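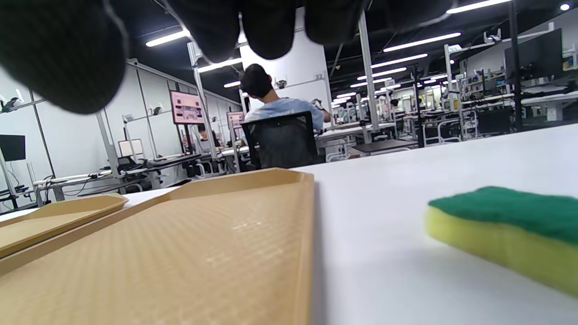 6 min read

Suvora releases Plusura 2, a batch file renaming utility for Windows, with full preview and a persistent undo journal

GIRKENT, 19th January. Suvora has released version 2 of Plusura, its batch file renaming utility for Windows desktops. The new version replaces the renaming engine used in earlier releases, adds a preview of every proposed name before any change is made, and records each completed operation in a journal from which it can be reversed. It is available to download now from the Suvora website.

Plusura is intended for people who have to rename files in quantity and who find the options in File Explorer too limited for the purpose. File Explorer will apply one name to a selection and add a number in brackets after it. Plusura builds each new name from a set of rules, which can draw on the existing name, the folder name, the file's dates and certain properties stored inside the file.

Preview and conflict checking

In version 1, the preview showed the first screenful of results and the remainder were calculated as the operation ran. If two files produced the same name, the operation stopped at the second file, leaving part of the folder renamed and part of it untouched. The user then had to work out where the process had stopped and rebuild the selection accordingly.

Version 2 calculates all the new names first. The list is held in memory, compared with itself, and then compared with the contents of the destination folder. The following conditions are reported before the Rename button becomes available:

Two or more files in the selection would receive the same name.
A new name matches a file which is already in the folder and is not part of the selection.
A new name contains a character that Windows doesn't allow, or ends in a space or a full stop.
A new name matches one of the device names reserved by Windows, such as CON or NUL.
The full path would be longer than the limit set in the program's options.

Names that differ only in the use of capitals are treated as the same name, in line with the default behaviour of Windows folders. Swaps and rotations are now handled correctly. A selection in which the first file takes the name of the second and the second takes the name of the first is no longer reported as a conflict. Plusura passes such files through a temporary name and removes the temporary name when the sequence is complete.

"Most of the support requests for version 1 concerned folders which had been half renamed," said Triin Mockus, product manager for Plusura at Suvora. "The old engine worked down the list one file at a time and had no knowledge of what came further on. It was quick to start, but it meant that a problem near the end of the list was found near the end of the job. We decided to replace the engine and accept a short wait at the start."

Undo journal

Each operation is written to a journal before the first file is touched. The journal entry holds the original name, the new name, the folder, the time and the rule set that was in use. As each file is renamed, its line in the entry is marked as complete.

Reversing an operation no longer depends on the program having stayed open. A user can close Plusura, restart the computer and undo the operation afterwards, provided the files are still in the same folder. If some of the files have been moved or deleted in the meantime, the undo window lists them and offers to restore the names of the rest. Where a file has been renamed again by another program, Plusura leaves it as it is and reports it.

If the computer loses power during an operation, the journal is read the next time the program starts. The user is asked whether to finish the operation or to put the original names back. Neither choice is made automatically.

The journal keeps the last 200 operations. When the limit is reached, the oldest entry is removed. The journal is stored in the user's own application data folder as a plain text file and can be opened in Notepad. Editing it by hand isn't supported.

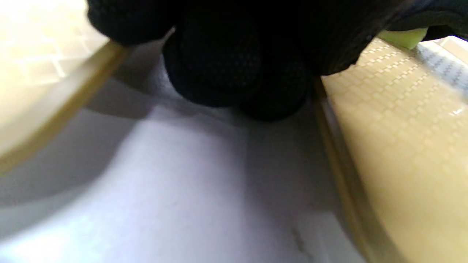

Black glove over a white surface.

Rules

Version 2 has 18 rule types. These include find and replace, insert, remove, change of case, numbering, date stamp, padding, trimming of spaces, removal of accents and the reading of properties from photographs, music and documents. Rules are placed in a list and applied from top to bottom, and any rule can be switched off without being deleted. Selecting a rule shows the names as they stand at that point in the list, so that an unexpected result can be traced to the rule responsible for it.

Numbering has been revised. It is now possible to restart the count in each folder, to number in the order of the date taken instead of the order shown on screen, and to set the number of digits automatically from the size of the selection. Numbers in existing names can be sorted by value, so that item 2 comes before item 10.

The date rule accepts the usual day, month and year codes and can also read a date that is already part of the name. A name beginning with the day can be rewritten to begin with the year, which allows files to be sorted correctly by name. Where a date can be read in more than one way, the rule uses the regional setting in Windows and marks the file in the preview so that it can be checked.

Users who need more than the standard rules can write their own in Guo, the small expression language included with Plusura. Guo was introduced in version 1 for conditions only, such as applying a rule to names of a certain length. In version 2 a Guo expression can also return text, and so can form all or part of a new name. Expressions are checked as they are typed, and an error is underlined with a short explanation below the box. Guo can't open, move or delete files and has no access to the network.

"We've kept Guo deliberately small," Mockus said. "It has text, numbers, dates and conditions, and it works on one file name at a time. Someone who has written a formula in a spreadsheet should be able to read an expression without the manual, although they'll probably want the manual to write one."

File Explorer integration

The Plusura command can be added to the right-click menu in File Explorer. This is offered during installation and is switched off by default. When it is on, selecting files and choosing the command opens Plusura with those files in the list, in the order in which they appeared in the window. Saved rule sets can be listed in a submenu, although choosing one still opens the preview. There is no option to rename directly from the menu.

A command line version is supplied in the same download for use in scripts and scheduled tasks. It reads the same rule sets as the desktop program and writes to the same journal. It refuses to run if any of the conflicts listed above are found and returns an error code that identifies the type of conflict.

Testing

A preview build was made available to registered users in October. Suvora received 516 reports during the preview period. The largest group concerned folders kept in step with online storage, where a file may be listed in the folder but not yet present on the disk. Plusura now renames these files without downloading them unless a rule needs to read a property from inside the file. In that case the preview shows a download symbol beside the name and waits for the user to agree before fetching anything.

Other changes made as a result of the preview include a larger type option for the name list, full keyboard control of the rule list, correct display of names written from right to left, and a setting to protect the file extension from all rules. The extension setting is on by default.

Upgrading from version 1

Rule sets saved in version 1 are converted the first time version 2 is started. The original files are kept in a separate folder and aren't altered. Rule sets that relied on the old numbering order should be checked in the preview before use, as the results may differ where the folder contains subfolders. Undo information from version 1 can't be carried over, because it was held only while the program was open.

Both versions can be installed on the same computer. They use separate settings and separate menu entries. Suvora will continue to correct faults in version 1 that could lead to the loss of a file name, but no new features will be added to it.

Availability

Plusura 2 runs on Windows 10 and Windows 11. A portable copy that needs no installation is also provided, without the File Explorer menu. The program is free for use at home. Organisations require a licence for each computer, and holders of a current version 1 licence may use version 2 under the same key until that licence ends. The interface and manual are supplied in English, with an Estonian translation of the interface to follow in a later update.

About Suvora

Suvora is a software company based in Girkent. It develops file management tools for Windows desktops, including Plusura and the Guo expression language.

Press contact

Triin Mockus, Product Manager, Suvora, Girkent
Screenshots, the full list of changes and review licences are available on request through the press page of the Suvora website.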